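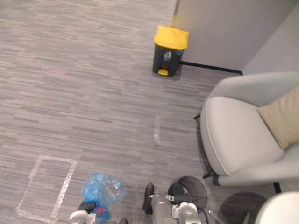

Teppichboden und Abfallbehälter mit gelbem Deckel

Zwischenbericht an die Haddad-Stiftung
Vorhaben: Grundbildung und Lesen im ländlichen Raum, Standorte Gorkora und Gikska
Berichtszeitraum: zweites Förderhalbjahr

1. Stand der Umsetzung

Die im Bewilligungsbescheid vereinbarten Kursreihen wurden an beiden Standorten aufgenommen. In Gorkora laufen derzeit neun Lerngruppen, in Gikska konnte der Betrieb nach Verzögerungen bei der Anmeldung im September beginnen. Insgesamt haben sich 147 Erwachsene eingeschrieben, davon 34 in den Abendkursen. Der Anteil der Teilnehmenden ohne Schulabschluss liegt über der ursprünglichen Planung. Die Einstufung zu Kursbeginn wurde deshalb um ein mündliches Gespräch ergänzt.

2. Lehrmaterial

Die Lesehefte der Reihe Harbridge liegen in überarbeiteter Fassung vor. Gekürzt wurden vor allem die Sachtexte zum Mietrecht, die sich in der Erprobung als zu voraussetzungsreich erwiesen hatten. Neu aufgenommen sind Formulare aus dem Behördenalltag — Ummeldung, Kindergeld, Krankenkasse — sowie ein Anhang mit Worterklärungen. Die Druckkosten bewegen sich im bewilligten Rahmen.
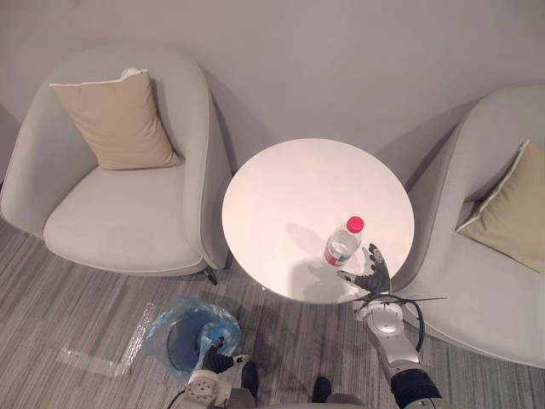

Wie wird mit Teilnehmenden verfahren, die einen Kurs vorzeitig verlassen?
Sie werden nach vier Wochen schriftlich und telefonisch kontaktiert und können ohne erneute Einstufung in die laufende oder die nächste Lerngruppe zurückkehren.

3. Personal und Qualifizierung

Die Kursleitungen haben die Grundschulung vollständig absolviert. Eine Honorarstelle in Gikska ist weiterhin unbesetzt; die Vertretung erfolgt durch Lehrkräfte aus Gorkora, wodurch erhöhte Fahrtkosten anfallen. Wir bitten um Zustimmung, diese aus der Position Öffentlichkeitsarbeit zu decken.

4. Abweichungen und Ausblick

Die für das Frühjahr vorgesehene Zwischenerhebung wurde auf Dezember verschoben, um die später gestarteten Gruppen einbeziehen zu können. Für das kommende Halbjahr sind bis zu 13 weitere Kurstermine am Vormittag geplant — vorrangig für Eltern jüngerer Kinder. Der zahlenmäßige Nachweis wird mit dem Jahresbericht vorgelegt.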